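Home Posts Replies Media About

Ettore Sala
2 min read

Our firm has merged. As of Friday I am an attorney at Gedlow Ekström Wasanley, which sounds like three people who met in a waiting room. A thread.

The old letterhead is dead. We had 1,003 sheets of it left. I know the number because Ubaldo Marras in the supply office emailed it to everyone with the subject line "Thoughts?"

My thought was scrap paper. Ubaldo's thought was that scrap paper with our old name on it could be mistaken for a legal opinion. He's been here longer than me and I have seen some of our legal opinions, so I let it go.

Next, the conflict check. When two firms merge you have to make sure you aren't suing your own clients. We were suing one of our own clients. It's a boundary dispute over a hedge and both sides have now been told, at length, by letter, on the new letterhead.

The welcome packet is 83 pages. Page 2 says "we value brevity." I billed nothing that afternoon.
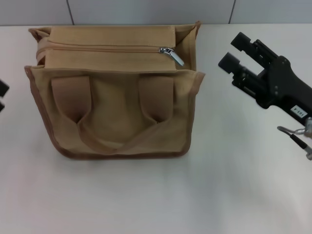

Tan tote, zipper top.

The bio. Everyone had to rewrite their website bio in the third person, in "a warm but litigious tone." Mine now says Ettore is passionate about commercial leases. Ettore has read it several times and would like to speak to whoever wrote it — Ettore wrote it.

Also the new billing software is called Cerkesex. Please imagine saying that on the phone to a probate client. I said "our system" for most of a week and then she asked me what it was called.

Cerkesex wants a code for everything. There is a code for "thinking, general" and a different one for "thinking, matter-specific." The first can't be billed. I have been thinking very specifically since August.

Anyway the sign goes up over the door next. They've run out of room for Wasanley and are discussing a smaller font. Wasanley is a partner and has opinions about the font.

2 replies 83 likes Share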